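Mantenimiento de la celda Navier
Autora: Yetunde Akande

La celda tiene dos brazos fijados a lados opuestos de la mesa. Antes de cada turno se revisa el apriete de las bases. 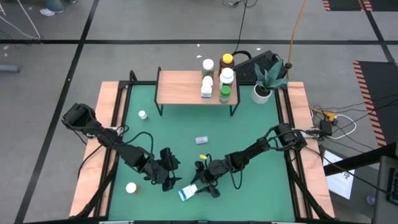 El par se anota en la hoja 20.

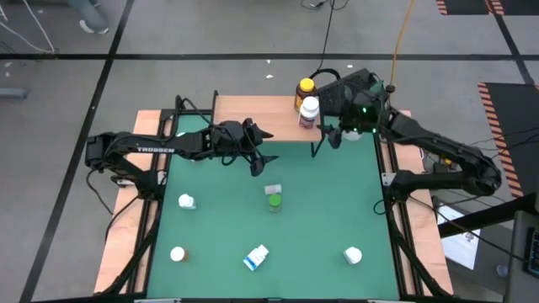
Foto: Olanrewaju Dauda

Después se recolocan los frascos.

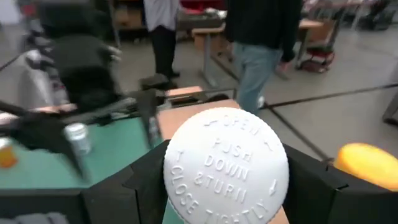

La apertura de la pinza se ajusta con la pieza más ancha. Un tapón de seguridad como este, de «PUSH DOWN & TURN», sirve de referencia.

Cúc Thân limpia los dedos cada 111 ciclos. 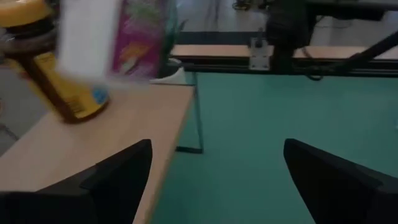 La holgura se mide en vacío. Con los dos dedos separados se comprueba que abren por igual.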